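Keeping the inside of your windshield clear

I put off cleaning the inside of my windshield for most of a year, and then I drove home into a low sun and couldn't see a thing through the haze. So now I do it on the first of the month, and it takes me 10 minutes, tops (okay, a bit longer when the dog has been riding along).

Park in the shade first and let the glass cool down. Cleaner dries in streaks on a hot windshield, and you'll be chasing them all afternoon! Wipe the dash before you touch the glass, or the dust just hops right back up.
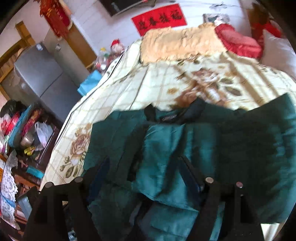
I use 3 microfiber cloths. One gets dampened with plain water for the first pass, one gets a light spray of ammonia-free cleaner, and the last stays bone dry for buffing. Please check the label on your cleaner if you have tinted windows. My neighbor Lucero Ayala used the blue kitchen stuff on hers for years and the film went cloudy along the edges.

For that awful strip down where the glass meets the dash, flip your hand over so the back of it rests on the windshield, and push the cloth in with your fingertips. Sitting on the passenger side helps too, no steering wheel in your ribs.
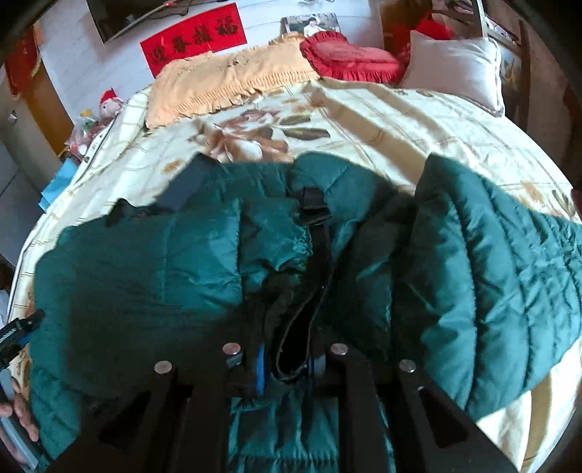

Go side to side on the inside and up and down on the outside. If you spot a streak later, you'll know which side it's on! And skip fabric softener when you wash the cloths, it leaves a film that smears all over the glass.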